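Search this site Go

Why Is Golf Grass So Short?

Ever rolled a ball across your lawn? Bump, bump, stop. Now try a golf green. Whoosh! Same kind of plant, way different haircut.

The grass on a green gets mowed almost every day. Super low. Shorter than your pinky nail is wide! The mower has blades on a spinning reel, and they snip like scissors.

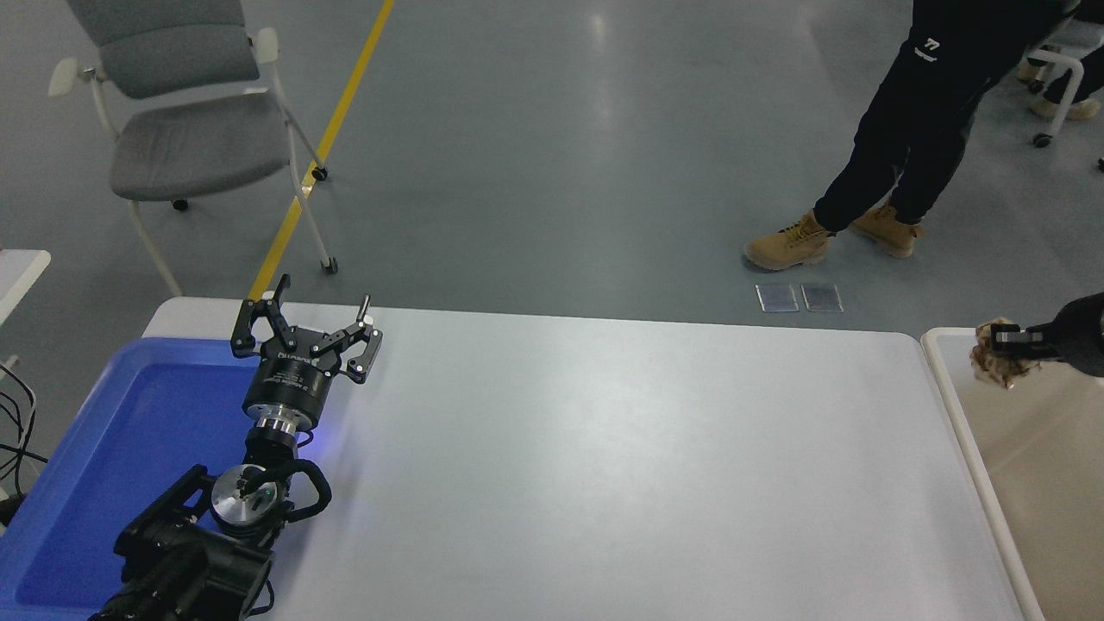

A black gripper, wide open over a white table.

But short grass has a hard life. Small leaves = less sunlight caught = less food for the plant. So it needs help. Water, a bit of fertilizer, and sand. Yes, sand! Workers brush it in so the top stays smooth and rain can drain down.

They poke holes too. Lots. Roots need air, and all those feet squash the dirt flat. Looks awful for a week or 2, then teh grass fills back in. 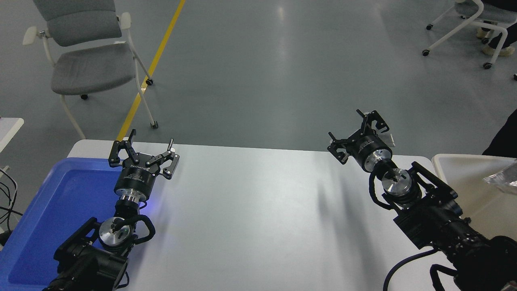 Page 50

Giang Phan looks after the greens at Ovudley. She starts before sunup, even on Saturday. First job, knock the dew off with a long pole. Wet leaves can get sick, and the fungus loves it.

Try it! Two pots of grass. Cut one short every day, leave the other alone. Wich one gets thirsty first? Write it down.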